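The Cup That Stays Out All Day

Open the cabinet over the sink in most homes and the plastic cups are on the lowest shelf, where a child can reach them. They came from picnics, from birthday parties, from a four-pack bought in August for a dorm room. The glasses get replaced when they break. Plastic cups don't break much, so they stay.

Inetar, a small housewares shop that sells mostly by mail, carries 23 kinds of plastic cup. The best seller is a plain tapered tumbler with a rolled rim, sold one at a time so that buyers can mix colors. Parents tend to order one color per child. It cuts down on arguments, and it cuts down on dishes, too. A child who knows which cup is hers will drink from it at breakfast and again at lunch.

The taper matters more than the color. A cup with straight sides won't nest, and a family with 14 of them soon runs out of shelf. A cup that narrows too much at the base tips over when an elbow catches it. Thoroddsen, which makes cups for school cafeterias, settled on a gentle slope years ago and has changed it only once. The rim is rolled so that it feels smooth on the lip and so that the cup keeps its round shape when it is squeezed.

Pale colors have pushed out the bright ones. Feser, a competitor, dropped its primary red and yellow last spring and now offers soft blues, pinks and a gray-green. They look calmer on a counter, and a good many cups spend the day there.

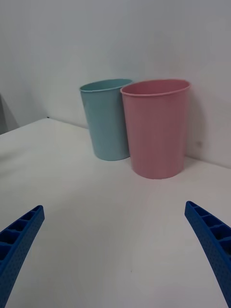 Care is simple. Wash them on the top rack, away from the heating element, and let them dry upside down with a little air under the rim. Stacked damp, they pick up a smell and can stick together. If two are stuck, run warm water over the outer one and twist. Coffee and tomato juice will stain a light interior. A paste of baking soda left on for 20 minutes takes most of it off.

Sustex now takes back worn cups of any make by mail. Its box holds 72 when they are nested, and the label is inside the lid.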